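Open Day at the Hokska Flooring Mill in Ullthorpe
Dec 14, 2023
By Covadonga Quintana

I've wanted a wood floor for as long as I've had a house to put one in, so when I saw that the Hokska mill over in Ullthorpe was holding an open day I signed up before I'd even checked whether I was free. (I wasn't. I moved the dentist.) They only do it twice a year, once in winter and again in June, and the June one fills up fast, so I figured I'd take my chances with the roads.

You park behind the drying sheds and walk in past stacks of boards taller than my car, all with little sticks between the layers so the air can get through. The smell hits you right away - sort of sour and sweet, like vinegar and bread. That's the oak. I had no idea oak smelled like that before it's finished and I kept stopping to sniff it like a crazy person. There were 14 of us in the morning group, a lot of couples in the middle of remodels, one man who restores old dance halls, and a pair of sisters who told me they go to factory tours the way other people go to movies.

Our guide was Carmela Collado, who runs the milling floor and has a voice that carries over a planer. She gave us earplugs and safety glasses and told us to put our phones away until we got past the saws. I did as I was told, so you'll have to take my word for the saws. They were loud and I loved them! 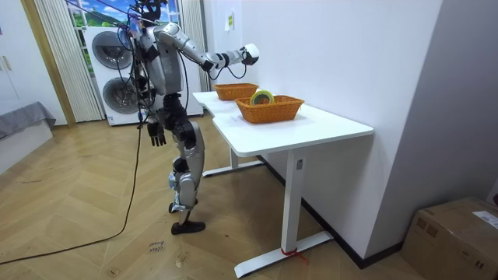
Drying, which takes forever

I thought wood was cut, dried for a couple weeks, and turned into a floor. Ha. The boards sit outside for months and then go into the kilns, and they can't hurry it up with more heat or the boards crack inside where you can't see it. Carmela passed around a piece that had been dried too fast. It looked perfect on the outside and then she flipped it to the cut end and it was full of little splits like honeycomb.

The kilns are the size of a two-car garage, with doors on tracks. One was standing empty and we got to walk inside, where it was still warm from the last load, and on a December morning that made it the most popular stop of the tour. Each load gets checked with a moisture meter, a little box with two pins that you push into the wood. We all got a turn with it. Mine read higher than the sister next to me on the very same board, and Carmela said that's normal and is why they take several readings and never trust only one.

From there the boards go through the ripsaw, get sorted for knots and color, and get their tongues and grooves cut. The sorting is done by eye. I watched one woman send boards left and right without slowing down while she talked to us over her shoulder, and when the dance hall man asked her how she could tell so fast she shrugged and said she'd been there long enough. I tried to guess along with her and I was wrong almost every time. What I'd call a pretty board with a nice dark swirl in it goes in the rustic pile, and the boring ones are the expensive ones. Good news for my budget, I guess, since I like the swirls. 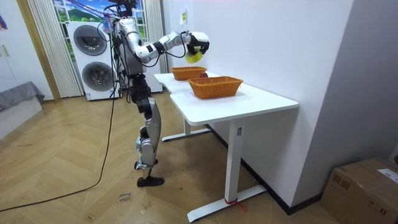 The pattern floors have their own line at the back of the mill, and it's a slower, fussier operation. Plank flooring can be any old length, but for a herringbone every block has to match its neighbors or the error creeps and by the far wall your zigzag has gone off like a badly parked truck. They cut the blocks in left-hand and right-hand versions, so the tongue always meets a groove, and the two kinds get bundled separately. If you open the wrong bundle first you can have a very bad afternoon. I went in thinking herringbone was a dark, formal, grandma's-dining-room kind of thing, and I came out a convert to the light version, like the floor under that white standing desk. In a pale wood the zigzag sort of whispers. You get the movement in the floor without the whole room feeling like a hotel lobby. My husband says it'll show every crumb, and he's probably right, but he's also the one dropping the crumbs.

Oil or lacquer?

This was the part where the group got feisty. Hokska sells its floors bare, lacquered, or finished with a hard oil called Durard, and they'd laid out big sample panels in the finishing room for us to walk on and scratch. They really do want you to scratch them! There was a tray of keys and an old high heel shoe on a stick.

The lacquer held up better to the keys. But once it's scratched you're stuck with it until you sand the whole room, and with the oil you can rub a little more into the bad spot and carry on. The oil also feels nicer in socks, and yes, I took my boots off to test this, and so did one of the sisters. The smell takes a few days to go away. Carmela has oil in her own kitchen and lacquer in the upstairs hall, and she wouldn't be drawn any further than that, even when the couple from the remodel crowd begged her to settle their argument.

The other thing I learned is that you leave the boxes sitting in the room where they're going to be laid, opened up, before anyone touches a nail or a glue bucket. I know people who skipped that. I've stood on their floors. They creak.

Lunch was soup and rolls from Nieto, the bakery across the road, and if you go, get the one with the caraway seeds. I went back for a second and put a third in my purse.

The shop and what it costs

There's a seconds room next to the office, and I'd tell anybody to start there. The bundles have small flaws, a color that came out wrong or a short count, and they're marked down a lot. One stack had a handwritten tag saying 3000 square feet of rustic oak, all one batch, from an order that got canceled, and the dance hall man went very quiet and started making phone calls. I hope he got it.

I bought a sample box for $50, which you get back if you order. It's got nine finishes in it and they've been spread out all over my living room ever since, getting moved from the window to the hallway and back again depending on the sun. So far I'm down to two. Well, three.

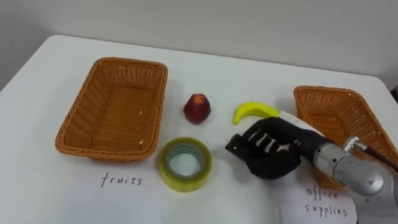 Can you order enough for one small room?

Small orders are fine for planks, with no minimum if they've got your grade in stock. Pattern blocks start at 200 square feet, and they suggest ordering extra on top for the cuts at the walls.

The tour itself is free but you do have to book, and wear shoes with closed toes, they'll turn you away in sandals. It ran long, close to three hours with lunch, and there's a lot of standing on concrete. No restroom until you get back to the office. I drove home in the sleet with the sample box belted into the passenger seat.

3 comments

parquetpete
We put in their lacquered planks four years ago with two big dogs and they look fine. The trick is trimming the dogs.

Lorna in the valley
Did they say anything about radiant heat? We're putting it in under the kitchen and I'm getting a different answer from everybody.

Covadonga
Lorna, someone in our group asked! She said it depends on the thickness and to call the office with your specs before you buy anything. Sorry I don't have more than that.

More visits
A Saturday at the Button Museum
Salt, Mud, and One Lost Boot: The Oyster Beds
How They Make Church Candles
Ullthorpe Winter Market, With Notes on Parking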